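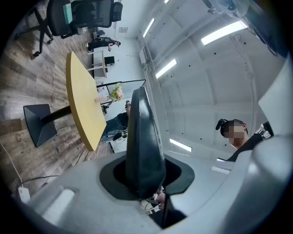

Tatholm, June. Photo: Dace Kļaviņa

Print this article | E-mail to a friend
Search this site Enter keywords Go

Typing Class Is Back in Session

By Morag Gillies
12/13/20

The evening typing course in Tatholm went off the schedule when the old business school closed. People assumed that anyone who had grown up with a computer could already type, and those who hadn't would pick it up. Many of them never did. They learned to hunt for letters with two or three fingers, got fairly quick at it, and stayed there for the rest of their working lives.

Now the course is back. It runs for 20 lessons in a rented room over the Bhardwaj print shop, and it costs $144, which covers the workbook. Students bring their own keyboards if they have one they like.

Rosine Perrin teaches it the way she was taught. The first lesson is the home row and nothing else. Students rest their fingers on the middle keys, feel for the small bumps under the index fingers, and type the same four-letter groups until they can do it with their eyes on the page. The top row comes in the third lesson. Numbers wait until the second half of the course, and most students are sorry when they arrive.

The hard part is getting slower. A two-finger typist who manages a decent speed at work will drop to less than half of it in the first weeks, and has to go on answering mail in the meantime. Perrin tells her students to keep the old method at the office and the new one for practice until the two speeds meet. Some teachers disagree with her and want a clean break from the first day.
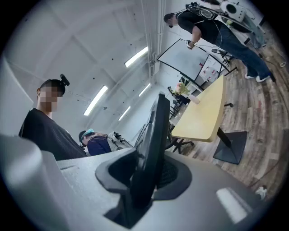
Rasmus Kivi took the clean break and says he would do it again, although he spent a month sending very short replies and one customer called to ask if he was angry. He practiced before breakfast with a dish towel over his hands. By the end of the course he could copy a page of a manual without looking down, and his neck had stopped hurting in the afternoons.

The neck comes up a lot. People who look at their keys bend forward to do it, then lift their heads to check the screen, then bend again. Perrin spends most of one lesson on chairs. Feet flat, elbows close to the body, wrists off the edge of the desk – she walks behind the rows and says it over and over.
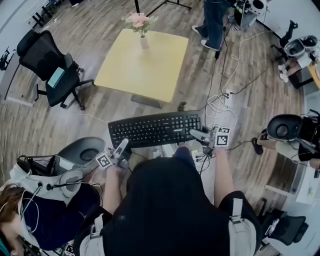 Number pads get a lesson of their own. Anyone who enters invoices all day can save more time there than on the letters, and the reach is short. The middle finger sits on the 5 and returns to it. The drill sheet for that lesson has 1,654 digits on it, in columns, and students do it twice.

The workbook is a reprint of one used in Traltov, with the business letters left as they were. Students still type requests for 200 crates of lamp oil and apologies for the late arrival of a traveling salesman. Edgars Šimkus, a student in the current group, wanted to update them and was voted down.

A second group is planned in Brullton if a room can be found. Perrin has looked at two so far. One had good tables and poor light, and the other was over a bowling alley.

Related articles
Is Cursive Worth Keeping?
How to Choose a Desk Chair
Night School on a Small Budget
The Last Typewriter Shop in Brullton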